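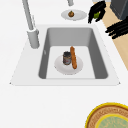 Issue 31, page 4

MINUTES OF THE SEPTEMBER MEETING
Iltent Sports Car Club

Present: Lieven Vandenberghe (chair), Marijke Wuyts, Saeed Mousavi, Veerle Dierckx, Selina Reisinger (minutes). Opened 7:40 p.m., ten minutes after the chair said we would open on time.

1. Previous minutes. Approved. Saeed asked that "spun" be changed to "explored the grass." Refused.

2. Sprint day at Prins. The track wants 1,868 for the half day, up 200 on last year. Marijke will ask what the extra pays for. Entries capped at 50 cars. Anything too loud for the noise meter goes home on the quiet road – Lieven looked at no one in particular.

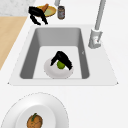 Minutes taken by Selina Reisinger, Club Secretary

3. Timing gear. The Trollimach beams gave Veerle's hatchback a faster launch than Saeed's coupe. Saeed moved that they be recalibrated. Veerle moved that they be framed. Recalibration carried, 3 to 1, chair not voting.

4. Tires. Long discussion of whether Matemer semi-slicks count as road tires. They do if you drove here on them. Trailers to be checked for at the gate.

5. Any other business. Lieven's all-wheel-drive talk is moved to the winter program, length to be agreed in writing.

Closed 9:15 p.m. Next meeting same room, Marijke to bring the key.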